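`nollby-relay` moves change records from a Postgres replication slot into a partitioned log, and from there into Parquet files on object storage. It runs as a single process per source database. Configuration is one YAML file.

Maintainer: Shireen Visser. Issues go in the Lillthorpe tracker under the `relay` label.

## Requirements

- Postgres with `wal_level = logical`
- A role with the `REPLICATION` attribute
- A log broker reachable over TLS
- Write access to one bucket prefix

## Install

```
git clone git@git.lillthorpe.internal:data/nollby-relay.git
cd nollby-relay
make install
```

`make install` builds the binary and copies `relay.example.yaml` to `/etc/nollby/relay.yaml` if no file exists there. An existing file is left alone.

## Configuration

| Key | Default | Notes |
|---|---|---|
| `source.slot` | none | Must exist before first start |
| `source.tables` | none | Schema-qualified names, no wildcards |
| `log.partitions` | `2` | Read only when the topic is created |
| `log.key` | primary key | Tables without one need an explicit column |
| `sink.flush_seconds` | `70` | Upper limit on the age of an open file |
| `sink.max_open_files` | `44` | Past this, the oldest file is closed early |
| `sink.prefix` | none | No leading slash |

Changing `log.partitions` on a live topic has no effect. To repartition, create a new topic and replay from a snapshot.

## Delivery

Records reach the log at least once. The sink drops duplicates by comparing the source LSN with the last one committed for that partition. Ordering holds within a key only. Consumers that join across tables must handle rows arriving out of order.

Deletes are written as a row with `_op = 'd'` and nulls in every column outside the key. Truncates are not captured.

## Running against Chacko

Chacko is the test database.

```
relay check --config chacko.yaml
relay run --config chacko.yaml
```

`check` exits nonzero if the slot is missing or a listed table has no usable key. Expect the first run to lag while the slot catches up.
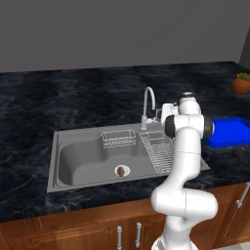
## Known problems

- An idle slot still holds WAL on the source. Drop it when a relay is retired.
- Adding a column is picked up at the next flush. Renaming one is treated as a drop and an add, and the old values stay under the old name.
- The Nastana sink plugin ignores `sink.max_open_files`. Fix planned for July.
- `relay check` does not test bucket permissions.

## License

Internal use only. See `LICENSE`.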